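Code Issues Pull requests Wiki Releases

# nivine – a recipe text dataset for messy home cooks

Hi! nivine is a pile of home recipes I typed up from handwritten cards and cleaned just enough to be useful. There are 3000 recipes in it, one per line, plus a small table of 291 ingredient names with all the spellings I ran into. I started it because my meal planner (Tesomard, also on my page, also a mess) kept treating "scallion" and "green onion" as two different things to buy.

## What's in here

- `recipes.jsonl` – the recipes
- `names.csv` – the ingredient names and their spellings
- `units.csv` – pinch, knob, glug and friends
- `split.txt` – which recipes I hold out for testing

Every recipe has a title, ingredients, steps and a `source` field. The source is the box the card came out of, so you'll see `kemppainen` and `skovanska` a lot. Those are just my names for the two biggest boxes!
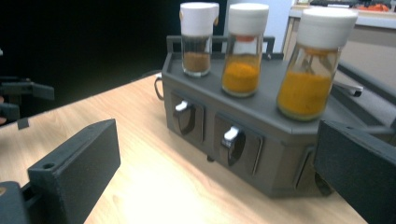 Spices gave me more trouble than everything else put together. People write "the yellow one" or "curry, the usual," and then I have to pick something. I mean, look at a few jars side by side – an orange-yellow powder next to a deeper yellow-orange one, both under white lids – and tell me which of them a card means by "yellow powder." I leave those as `spice_unknown` and keep the original wording in `raw`. Please don't send me a pull request that turns them all into turmeric.

## Amounts

Amounts are kept as written, with a parsed number next to them when I could get one. Ranges become two fields, `min` and `max`. "A little more than last time" becomes nothing at all, sorry. Oven settings on the skovanska cards are often just a number from 2 to 8 with no unit, and I haven't touched those. 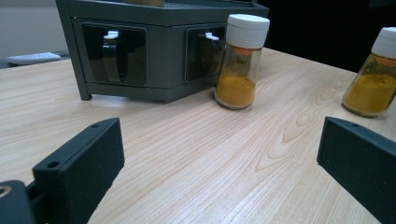

*Dark gray spice rack on the table, jars just visible behind the smoked windows.*

## Known problems

Duplicates! Mostly pancakes. Živko Radulović wrote the matching script and it catches the obvious pairs, but two cards for the same soup with different titles will slip through. Some steps are also missing their last line where the card was stained.
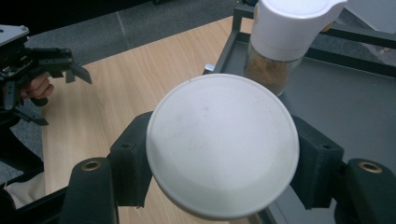

The `tools` column is newer and pretty thin, so treat it as a bonus. I only fill it in when a step names the thing you need, like a sieve or a pot. Lids are a pain, because "cover" could mean foil, a plate, or a plain round white lid with a little lip around it, and the card hardly ever says. All of those go in as `cover` for now. If you have a better idea, open an issue.

## Updating

I add cards on Thursday evenings when I have the energy. The next batch should land in September, and it's mostly pickles.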